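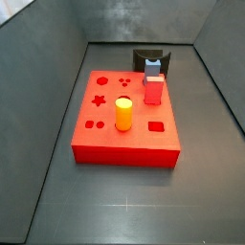
I have had the Sirnix gripper kit on the bench since April. It is sold for small arms with a 100 mm stroke or less at the tool flange, and it ships with a mounting plate, two sets of finger pads, a force sensing board and the Altato control software. I paid $2387 for the full set, without the optional camera bracket.

Installation took one evening. The plate matched my arm without an adapter. The cable did not: the connector is keyed 90 degrees off from the one in the manual, and Grarnel, the reseller, sent a corrected drawing two days after I wrote to them.

My test task is shape sorting on a foam board in a walled gray tray. Foam is a useful material for it. It gives a little under load, so a bad approach shows up as a slow rise in force, and the software has to decide when to stop pushing. The default threshold is too high for this. I cut it in half and left it there.

Cylinders are the easy case, as rotation about the long axis can be ignored. The rounded square needs yaw correction before contact. The star is worse, and I still run it with a spiral search at the end of the descent. Over 100 attempts with the cylinder the kit logged two faults, both of them communication timeouts.

The tray walls matter more than I expected. Fingers that open wide need clearance, and a piece lying close to the back wall has to be taken with the narrow pads. Swapping pads means four screws and a recalibration. The older Yeh gripper I used before has a quick release, and I miss it.

Firmware 1.3 is supposed to fix the timeouts. I will install it after the star runs are done.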